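Grokis Support Portal
Ticket: Teleoperated demonstrations rejected by trainer, battery swap task
Product: Grokis two-arm bench cell, leader/follower teleoperation
Site: Indville
Status: Open, waiting on vendor
Opened: May 24, 2018

Problem as reported

We are teaching the cell to change the battery in a small white handheld. The operator drives both follower arms from the leader pair, the recorder saves joint positions and camera views, and the trainer is supposed to learn from the recordings. We recorded 80 demonstrations. The trainer threw out 30 of them with the message "inconsistent terminal state" and gave no further explanation.

The first answer from the help desk was that our operators need more practice. I don't accept that as a diagnosis. The same operators recorded the tray-sorting task on the same cell in December and nothing was rejected. Either they forgot how to move their hands or something else changed, and the something else I can point to is the firmware update that went on right before this batch.

What we already tried

Restarted the recorder and the trainer. No change.

Ran homing on both follower arms. Passed.

Re-ran the joint offset check with the jig from Bouchard. Left arm fine. Right arm wrist reads 2 degrees off from the leader when the leader is held still. The manual calls this "within normal feel," and I would like to know who wrote that sentence and what they were holding at the time.

Swapped the USB hub. No change. I didn't expect any, but it's always the next question, so there it is.

Deleted the rejected recordings and retrained on the rest. The policy opens the compartment most of the time, then the right gripper closes beside the battery and lifts nothing. It does this with great confidence.

Notes on the task

The task has four stages: cover off, old battery out, new battery in, cover on. We record it as one continuous demonstration because the setup guide from Dirurier says to. I suspect the guide was written around block stacking. A block doesn't care if you come down slightly to one side of it. A battery sitting in a compartment does.

In between stages the parts end up wherever the operator set them down. Open handheld near the front of the table, cover lying on its own, right gripper over the small blue item, left gripper empty and waiting: that is the kind of moment where the rejected recordings and the accepted ones start to look different in the logs.

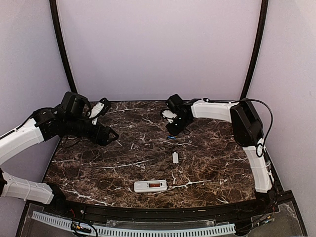

Vendor support replied that the trainer compares the last second of every demonstration and rejects any where the two arms finish outside a shared tolerance, so a left arm that simply waits in a different place each time can be enough to fail a recording even when the task itself was done correctly. They suggested having the operator bring both leader arms back to the cradle before pressing stop.

My answer to that, for the record: fine, but then the message should say so. "Inconsistent terminal state" sent us looking at the battery and the cover for most of a week. And if the check only looks at arm positions, it says nothing about whether the battery went in. We could record someone waving at the table, park both arms neatly, and it would pass.

So we tried exactly that. Recorded 10 demonstrations in which the operator never touched a part, then parked both arms. All accepted. I have attached the logs. Please don't close this ticket as "operator training."

Second round of tests

1. Parking both arms before stop. Rejections went away. Vendor gets credit for this one.

2. Retrained on a fresh set with parking. The gripper still closes beside the battery. So the rejected recordings were one problem and the missed grasp is another, and I'd ask that they stay separate from here on.

3. Played back an accepted recording on the follower arms with the parts placed by hand on taped marks. The right gripper came down to the same side as the trained policy does. The left arm hit its marks. To me this puts the error in the recorded positions for the right wrist, before any learning happens. The operator corrects for the offset by eye while driving. The recording doesn't know that.

4. Rolled back the firmware on the right arm only. The offset dropped, though not to zero. Playback got the battery on most tries. I'm not calling it solved on one afternoon of playback.

5. Loose cable on the right forearm was suggested as a cause. Reseated it. Made no difference that I could measure.

Open questions for vendor

Does the recorder save the leader position, the follower position, or a blend of the two? The manual says one thing in the setup chapter and another in the appendix.

Does the update change the wrist zero on the right arm? The release notes say "improved smoothness," and I have seen that phrase cover a lot of ground.

Can the trainer take the four stages as separate demonstrations? We would sooner redo the cover stage by itself than the entire sequence every time someone fumbles it.

Is there a real success check planned, or is parking the arms all there is?

Workaround in use until we hear back

Old firmware on the right arm. Jig check at the start of each shift. Park both arms before stop. An operator marks each recording good or bad by hand in a spreadsheet — the one part of this setup I currently trust.

Next update due from vendor. Severity left at High.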